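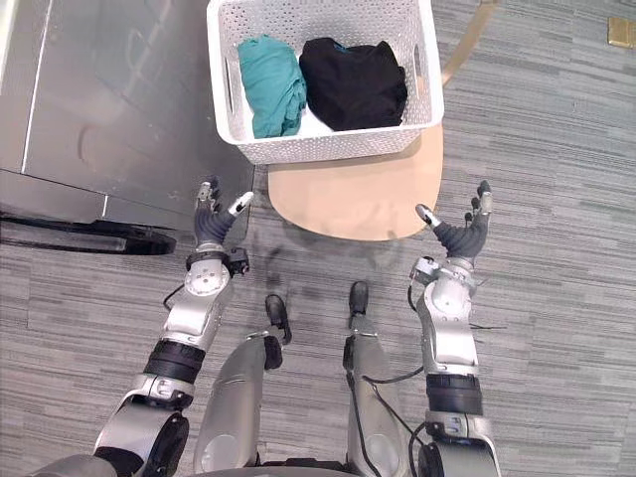

作業ノート > Grundham > 洗濯・たたみ・しまう > 2023年4月27日

かごの置き場所、決まった!と書いてしまっていいと思う。床でもなく、機械の上でもなく、椅子の座面。先週までさんざん議論した棚板案がかすむくらい楽で、午後いっぱいずっと機嫌がよかった。忘れないうちに全部書いておく。

使ったのはいつもの白いプラスチックのかご(丸い穴がびっしり開いている長方形のやつ)と、明るい色の木の椅子。座面の前の縁がゆるく丸くなっているあれ。椅子は縞のカーペットの上、灰色の機械のすぐ横に置いた。中身は青緑の服と黒い服の二点だけで始めた。最初から山盛りでやると何が効いているのか分からなくなる、というのは前回の反省。

■ 置き場所

床置きはやっぱり腰にくる。一回なら平気でも、たたみ直すたびにかがむのがつらい。前回のメモに「膝をつけば解決」と自分で書いていたけれど、膝をついたら今度は立つのが面倒になっただけだった。ひどい解決だ。

椅子にのせると、立ったままでは少し低い。でも小さい腰掛けを持ってきて向かい合って座ると、これがちょうどいい!かごの縁が手首の下に来て、腕を持ち上げなくて済む。腰掛けの前から椅子の背までを測ったら76センチ。近いかなと思ったが、黒い服のような厚みのあるものを扱うなら、これくらい寄ったほうが安心できる。Reda Benjelloun は脚が長いので、膝が当たると言っていた。彼の場合は椅子を斜めに振ったほうがよさそうで、これは次にやってもらう。

座面の前の縁が丸いのもいい。かごの手前をのぞき込むときに角が当たらない。四角い座面の椅子でも試したが、太ももに角が来て気が散った。地味な差なのに、戻ってくると本当にほっとする。

ただし、かごが座面の上で滑る。強く押し込むとすっと奥へ逃げて、背のほうに当たって止まる。止まるからいいじゃないかという意見(Kieran Ó Néill)と、逃げること自体が嫌だという意見(私)がある。薄い布を一枚敷いたら収まった。滑り止めシートはまだ買わない。

■ たたむか、巻くか

今日いちばん面白かったところ。

青緑の服は、きっちりたたまずに細長くまとめて、かごの左側に立て気味に入れた。黒い服はたたんで右側へ。黒はふくらむので、たたんでも角が出なくて、丸っこい山になる。最初これを見て「たたみ方が下手」と思ったのだけれど、何度やっても同じ丸さになるので、生地の性格だと認めることにした。むしろこの丸さが好きになってきた。パン種みたいで。

量ってみたら黒は382グラム。手に持った印象よりずっとある。かごの片側に重いものが寄るので、右の持ち手だけで持ち上げると傾く。両手で持てば何でもない。ここは手順の紙に書き足すこと。

立てて入れる方式のよいところは、上から見てどれが何か一目で分かること。平積みだと下の服を抜くときに上が崩れるし、抜いたあとにならす手間がかかる。立てておけば、つまんで上に引くだけ。Olga Yáñez は引き出しでもずっとこの方式だそうで、「かごでやっていなかったことに驚く」と言われた。はい、そのとおりです。

弱点もある。服が少ないと立っていられない。隣に寄りかかる相手がいるうちはいいが、最後の一着になるとくたっと倒れる。黒の山を抜いたあと、青緑がゆっくり底へ寝ていくのを三人で黙って見守った。妙に感動的だった。

対策の候補:
・残りが少なくなったら諦めて寝かせる
・タオルを丸めて仕切り代わりに入れる
・もっと小さいかごにする

タオル案がいちばん好み。手元にあるもので済む。

■ かごそのものについて

穴開きのかごを選んだのは正解だと思う。側面だけでなく縁まで小さな丸穴が続いていて、中に風が通る気がする。気がする、としか書けないのが悔しい。ちゃんと比べるには、穴のないかごに同じ服を入れて、同じ時間置いて、前後の重さを量るしかない。次回の宿題。

底の白がちらっと見える入れ方が好きだ。服と服の間に少しすき間が残っている状態。詰め込めばまだ入るけれど、手を差し込む余地がなくなると途端に扱いにくくなる。Laine Ramanauskas はこのすき間を「もったいない」と言う。収納の人の目だなあと思う。私は出し入れする人の目で見ているらしい。どちらの目で手順を書くかは、そろそろ決めないといけない。

持ち手は細長い穴で、指が入る。厚い手袋だと少しきついかもしれないが、うちでは誰も手袋をしないので後回し。

かごの買い替え予算は3000円まで、と以前決めた。今のところ買い替えたい理由がない!浮いた分で、もう少し高さのある腰掛けを見に行きたい。Bustos の倉庫の奥に丸い腰掛けが積んであったはずなので、買う前にまずそこを見る。

■ 洗いのほう

脱水の設定は今日は変えていない。毎分1000回転のまま。黒い厚手のものだけ時間を延ばしたい気持ちはあるけれど、置き場所と入れ方を変えた日に脱水までいじったら、あとで自分を恨むことになる。我慢した。えらい。

洗剤は Sterkix の残りを使い切ってから次を開ける。途中で混ぜないこと。前にやって、香りの記録がまるごと意味不明になった(「花?金属?」とだけ書いてあった。書いたのは私)。

扉の前に椅子を置きすぎない、というのも今日のうちに書いておく。横に寄せておけば、取り出してそのまま体をひねるだけでかごに届く。正面に置くと、扉を開けるたびに椅子をどかすことになる。Dardo Navarrete が以前作った配置図では正面になっていたので、図のほうを直してもらう。本人も「あれは描いたときから怪しかった」とのこと。じゃあ言ってよ!

■ たたみの順番メモ

自分用。次にやる人もこの順で一度試してみてほしい。

1. かごを椅子の座面に置く。敷き布を忘れない。
2. 重いものを先に、右へ。今日なら黒。
3. 軽いものを細長くまとめて左へ。きれいに巻こうとしなくていい。
4. 真ん中に手が入るか確かめる。入らなければ一着減らす。
5. 持ち上げるときは両側の縁から。

3番について補足。きれいに巻こうとすると時間がかかるわりに、かごの中で少しほどけるので報われない。ざっくり束ねて、あとは隣の服に寄りかからせるほうが早いし、見た目もそこまで悪くない。袖だけは内側に入れておくと引っかからない。袖のない服なら当然この手間もない。

左利きの人は左右逆でどうぞ。Olga は逆にしてもまったく同じだったと言っている。ということは「重いものが右」というのは私の癖でしかない可能性が高い。手順の紙には「利き手側」と書くことにする。

■ カーペットの件

椅子の脚の跡が縞に沿って残るかどうか気にしていたが、見たところ目立たない。椅子を引きずると毛が寝るので、持ち上げて動かすこと。縞は位置決めにけっこう使える。前脚をどの縞に合わせるか決めておけば、毎回測らなくてもいい。巻き尺より好きかもしれない。印のテープは、跡が残ると怒られそうなので貼らない。

糸くずは思ったより床に落ちる。黒い服のくずは灰色の上だと見つけにくく、斜めから光を当ててようやく分かる。終わったら椅子の下も掃除機をかける。座面の下はみんな忘れる(私も忘れて、Laine に言われた)。

■ 気になったまま終わったこと

・青緑の服の色。室内の灯りだと緑寄り、窓際だと青寄りに感じる。色落ちの記録をつけるなら、見る場所を固定しないとまずい。窓際に一票。
・座面の木に湿った服を直接置いてよいか。たぶんよくない。かご越しなら大丈夫だと思いたいが、穴から落ちた水がどこへ行くかを考えると少し不安。敷き布が吸うのを期待している。
・椅子の背に服を掛けたくなる誘惑。やると便利で、やると永遠にそこにある。当面は禁止。
・小物はどうするのか。靴下は立たない。絶対に立たない。別の袋にまとめるか、かごの隅に押し込むか。

■ 次回

穴なしのかごとの比較。Reda に椅子斜め案を試してもらう。タオル仕切りは大小両方。服は少しずつ増やしていって、どこで手が入らなくなるかを見る。11月に厚手のものが増えたらもう一度最初からやり直しになるのは分かっているけれど、それも今から楽しみで仕方ない。セーターは絶対に面白い。

追記:帰りがけに Kieran が敷き布を二つ折りにしていた。一枚のときより滑らない。明日からこれでいく。布は椅子の背ではなく、棚の二段目に戻しておいた。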